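4.2 Finger pads and the bowl problem

The Edo fingers come bare, and for the first round we left them that way on the grounds that the manufacturer presumably knew best. Hard black plastic on hard smooth plastic turns out a grip with strong opinions about rotation. A bowl held by one wall will happily pivot around the contact point, and the operator then spends the rest of the episode negotiating with it. We therefore compared the bare finger with one carrying a Sendix pad at the tip, using hand-held grippers in both hands and the same pick-and-place task throughout: move a light household object in or out of an open cardboard box.

We collected 237 episodes in August, of which 100 used bowls. The rest used objects that behaved themselves and are covered in Section 4.3. Figure 4 shows the two grippers sharing a bowl over the box.

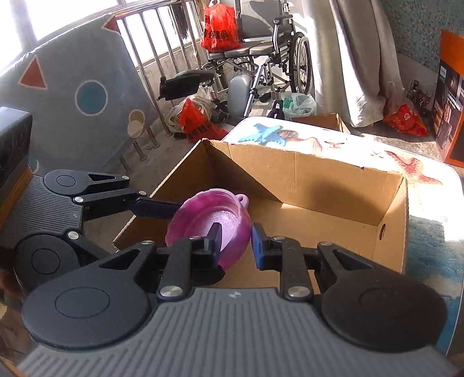

Figure 4. Two-handed hold on a ribbed plastic bowl. The gripper in the foreground has a dark blue pad on its right fingertip; the long finger of the second gripper touches the left rim.

Scalloped rims deserve a word of complaint. A finger placed on a ridge gets a thin line of contact, while a finger placed in a groove does rather well, and the operator has little say in which one it will be. Padding helped most in the first case. With bare fingers the bowl slipped or spun in 31 of the 50 bowl episodes; with the pad this fell to 12 of 50. We had hoped for a more flattering number, having paid for the pads.

The second gripper was meant as a steadying aid and soon became a source of data in its own right. Operators used it to nudge the rim before the first gripper closed, a habit that was not in the instructions and that we have since added to them. The Kiiskinen tracker coped with these short contacts – less so the Cistelitz controller, which logged several of them as failed grasps. We relabeled those by hand, over 2 long evenings, and do not recommend it.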